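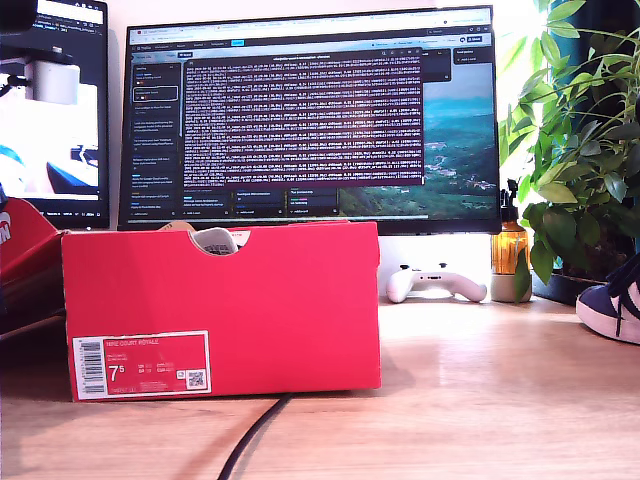 Step 2: Read the label before you stack anything

Once your boxes are all in one spot, have a good look at the end or side with the sticker. On a red Nike box like this one you get the shoe name, Court Royale, and a nice big 7.5, so you hardly need to lift the lid. I copy both onto a plain index card – the same words, no clever nicknames – and keep the cards in a little tin by the closet.

Leave the tissue paper in if it's still clean. It fills out the toe beautifully and saves you buying anything!

Step 3: Stack with the labels facing out

Four boxes high is plenty for me, and my old Idell shelf holds 16 pairs that way without any grumbling. Heavier boots go on the bottom, sandals up top where you can grab them in summer. I go through the whole lot again in October, when the sandals and the boots trade places and I can slide their cards to the back of the tin.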